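Trays, snacks and white tables: your questions, our doubts

We get a lot of mail about serving trays, most of it from people who have just been told they need one. Our answers lean toward keeping your money in your pocket. Where a reader has taught us something, we give the name.

Do I really need a tray to serve packaged snacks?

No. A snack that comes sealed in its own package is already in a container, and it'll survive being put straight down on a table. The case for a tray is that it gives people a place to look and a place to reach, which matters more when you have a long white surface and small things scattered on it. If your table is the size of a chessboard, skip it.

Then why do you keep recommending a round one?

We don't, very often. Stores like to say that a round tray "invites sharing," and we've never seen any proof of it. What we'll grant is that a round tray has no corners to catch on a sleeve, and that it looks the same from every chair. It also wastes space. Boxes and flat packages fit a rectangle better, and a rectangle fits a shelf better when the party is over.

Is dark brown a sensible color, or will it look dated by next year?

Dark brown against a white table is easy to find, and that's the main thing in its favor. It also shows crumbs and dust, whatever the label claims. We would still take it over white on white, where people put their cups down half on the rim.
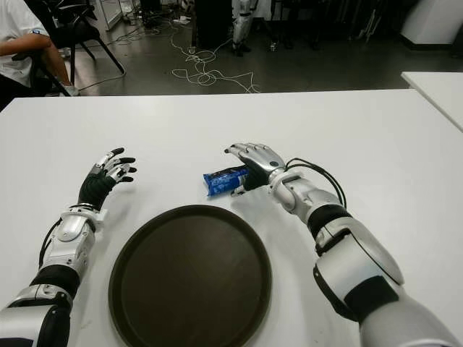 Blue snack package on the white tabletop, round brown tray close by.

Does the snack go on the tray, or beside it?

On it, if you went to the trouble of getting the tray out. Rosario Fiore wrote to us in May to argue that a package laid beside the tray looks "more relaxed." Maybe so. It also looks like something you forgot to put away, and the next person to set down a folder will cover it up. Put it in the middle and leave it alone.

One package on a big tray looks silly. Should I fill the space?

Only if you have people to feed. The habit of padding out a tray with napkins, a candle and a sprig of something green comes from catalogs, and you end up moving all of it to get at the food. A single small package in the center is fine for one visitor. If the bare space bothers you, use a smaller tray.

Should I open the package first?

We say leave it sealed. Ayana Sisay disagrees and pours everything into a bowl, which does look nicer for the first ten minutes. After that you have a bowl of something going soft, and a guest who wanted to read the ingredients can't. People with allergies need that label. If you do pour, keep the package where they can see it.
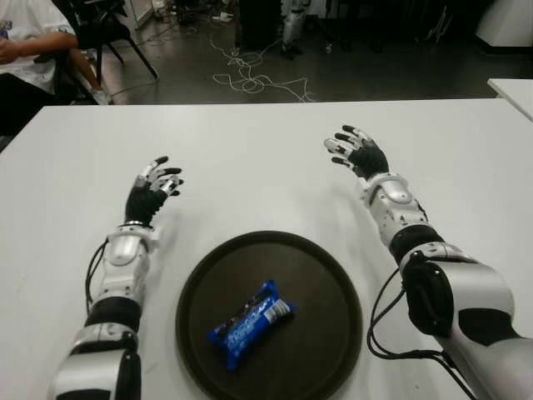

Graziella Bellini

Are the expensive trays any better?

I've used a Flunberg and a Hustance side by side, and the difference I noticed was the price. Both held cups. Both needed wiping. The Hustance leaflet made a great deal of its "balanced carrying feel," and I still can't tell you what that means. Pick the tray up with something on it before you pay. If your thumbs slip, put it back.

What about liners and grip mats?

Linex makes a round liner that is supposed to stop things from sliding. On a tray you carry up and down stairs, fair enough. On a tray that stays on the table all day it's one more thing to wash, and a light snack package isn't going anywhere.

How do I keep a white table white?

Wipe it more often than you want to, with a damp cloth and a little dish soap. I was sent a bottle of Laizer table spray to try and got the same result from soap - with less smell. Check the maker's advice before using anything gritty, particularly on a matte finish, where a rubbed patch can turn shiny and stay that way.

Will a tray scratch the tabletop?

It can, if there's grit under it or you drag it. Lift it. Ismael Furtado suggested felt pads under the rim, and I'll admit they worked better than I expected, although one came off within the week.

I read that a proper tray setup needs 7 items. Which ones?

I read that too, and the list came from a store that sells all 7. You need a tray and whatever you're serving. Add a napkin if it's greasy.

Can I send in a question?

Yes, by the form on the contact page. Rebecca Leone reads them first and passes on the ones that aren't trying to sell us a tray.

Page last updated Wednesday, March 12, 2025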